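시뮬 데모 수집, 튜브 랙 작업 몇 개부터 시작하세요?
게시판: 로봇 학습 / 데이터 수집

글쓴이: 모눔초보
2021년 9월 5일

Monum에서 시험관 옮기기 작업으로 시연 데이터를 모으고 있습니다. 번호 붙은 블록 네 개가 있고, 각 블록에 구멍이 다섯 개씩 있습니다. 지시문은 "2번 블록의 튜브를 3번 블록으로 옮겨라" 같은 식입니다. 조종은 키보드로 하다가 너무 느려서 지난주에 6축 마우스로 바꿨습니다.

지금까지 성공 시연 60개를 모아서 한 번 학습을 돌려 봤는데, 잡는 데까지는 가고 꽂는 데서 거의 다 실패합니다. 시연을 더 모으는 게 맞는지, 모으는 방식을 바꿔야 하는지 궁금합니다. 초기 배치는 이렇습니다.

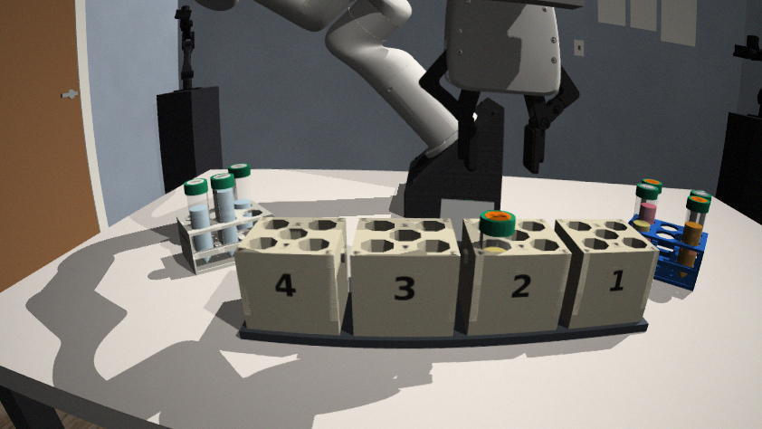
모눔초보

튜브는 2번 블록 앞줄 왼쪽 구멍에 꽂힌 상태로 시작합니다. 양옆 랙에 있는 튜브들은 작업 대상이 아니고 방해물로 넣었습니다. 팔 시작 자세는 매번 조금씩 흔들어 주는데 블록 위치는 고정입니다. 이것도 흔들어야 할까요?

답글 1
작성자: 자모라강

60개면 적습니다. 저는 Zamora 환경에서 비슷한 삽입 작업을 했는데 100개까지는 성공률이 바닥이었고 그 뒤로 올라갔습니다. 일단 더 모으고 나서 고민해도 늦지 않습니다. 블록 위치는 지금 흔들지 마세요. 고정 배치에서도 안 되는데 변수를 늘리면 뭐가 문제인지 알 수 없게 됩니다.

답글 2
작성자: 실험실밤샘

위 의견에 반대합니다. 개수 문제로 안 보입니다. 잡기는 되고 꽂기가 안 되면 꽂는 구간의 시연이 지저분할 가능성이 큽니다. 조종자가 구멍 위에서 헤매는 동작이 그대로 들어가면 모델도 구멍 위에서 헤맵니다. 똑같은 방식으로 2000개를 모아도 그 버릇만 더 잘 배웁니다.

글쓴이분, 잡기 직전 장면도 하나 올려 주세요. 접근 방향을 보고 싶습니다.

답글 3
작성자: 모눔초보

캡처 올립니다.
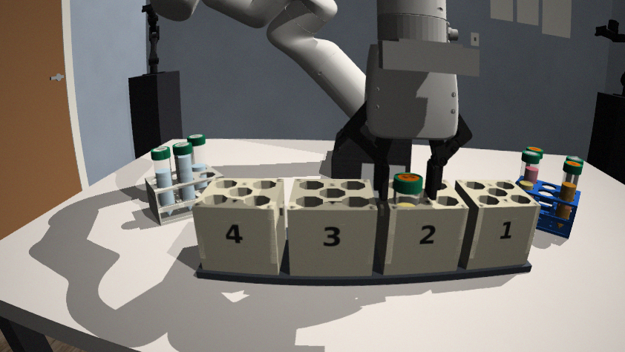

접근 방향은 제가 따로 정해 둔 규칙이 없습니다. 위에서 내려오다가 튜브가 손가락 사이에 들어왔다 싶으면 닫습니다. 이 에피소드에서는 왼쪽 손가락 끝이 블록 옆 틈까지 내려가 있고 오른쪽 손가락 끝은 2번 블록 윗면 위에 있습니다. 다른 에피소드에서는 훨씬 높은 데서 닫은 것도 있습니다. 잡는 높이가 제각각이라 꽂을 때 내려가야 하는 깊이도 매번 달라집니다. 쓰고 보니 이게 문제일 수도 있겠네요.

답글 4
작성자: 실험실밤샘

네, 그게 문제라고 봅니다. 잡는 높이를 하나로 정하고 다시 모으세요. 뚜껑을 잡을지 그 밑을 잡을지부터 정하면 됩니다. 저희는 조종자가 둘이었는데 한 명은 뚜껑을 잡고 한 명은 몸통을 잡아서 데이터를 섞었더니 중간 어딘가를 잡는 정책이 나왔습니다. 둘로 나눠서 따로 학습하니까 양쪽 다 됐습니다.

답글 5
작성자: 자모라강

높이를 하나로 고정하면 실행할 때 조금만 어긋나도 복구를 못 합니다. 다양한 높이가 들어 있어야 버팁니다. 저는 일부러 어긋나게 잡은 다음에 고쳐 잡는 시연을 20퍼센트 정도 넣었습니다. 나머지 80퍼센트는 깨끗하게 하고요.

답글 6
작성자: 실험실밤샘

고쳐 잡는 시연을 의도해서 넣는 것과 기준 없이 아무 높이에서나 잡는 건 다른 얘기입니다. 전자는 저도 찬성합니다.

답글 7
작성자: kumix_user

Kumix로 변환해서 쓰는 사람입니다. 카메라는 몇 대 쓰세요? 고정 시점 하나면 그리퍼가 구멍을 가려서 삽입은 힘듭니다. 두 번째 캡처에서도 2번 블록 구멍 일부가 그리퍼에 가려 있습니다. 가까운 시점 영상이 있으면 그것도 보여 주세요.

답글 8
작성자: 모눔초보

두 대입니다. 가까운 시점은 해상도를 낮춰서 저장하고 있고, 학습에는 고정 시점만 넣었습니다. 두 개 다 넣으면 배치 크기를 줄여야 해서 뺐습니다.

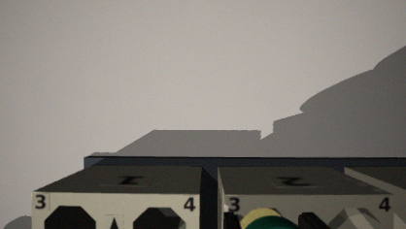
GPU 메모리가 모자라서 그랬는데, 가까운 쪽을 넣고 고정 시점 해상도를 줄이는 것도 생각 중입니다. 어느 쪽을 살리는 게 나은지 경험 있으신 분 계신가요?

답글 9
작성자: kumix_user

둘 다 넣고 둘 다 줄이세요. 그리고 올리신 가까운 시점은 구멍이 아래쪽에서 잘립니다. 각도를 더 숙여야 합니다. 화면 대부분이 벽이면 해상도를 올려도 쓸 데가 없습니다. 블록이 가운데 오게 맞추고 다시 수집하는 걸 권합니다. 기존 시연은 동작 기록이 남아 있으면 재생해서 렌더링만 새로 해도 됩니다.

답글 10
작성자: Ettore Zanetti

번역기로 씁니다. Grustuswood 작업 세트를 관리할 때 재생 렌더링을 많이 했습니다. 관절 값만 재생하면 접촉 구간에서 결과가 달라지는 에피소드가 나옵니다. 시뮬레이터 상태 전체를 저장했는지 먼저 확인하세요. 상태가 있으면 프레임마다 상태를 불러와서 렌더링하면 됩니다. 3월 이전 버전의 저장기는 상태를 남기지 않습니다.

답글 11
작성자: 모눔초보

확인해 보니 앞부분 에피소드는 관절 값만 있고 뒤쪽은 상태까지 있습니다. 앞부분은 버리고, 카메라 각도를 고친 다음 뚜껑 바로 밑을 잡는 것으로 통일해서 다시 모으겠습니다. 목표는 100개로 잡았습니다. 고쳐 잡는 시연은 그다음에 따로 추가해서 비교해 보겠습니다.

답글 12
작성자: 자모라강

고쳐 잡는 시연은 처음부터 같이 모으는 게 편할 텐데요. 나중에 하면 조종 감각이 달라져서 속도 분포부터 안 맞습니다. 그리고 에피소드마다 메타데이터에 조종자 이름이랑 입력 장치를 꼭 적어 두세요. 키보드로 모은 것과 섞여 있으면 그것도 나눠야 합니다.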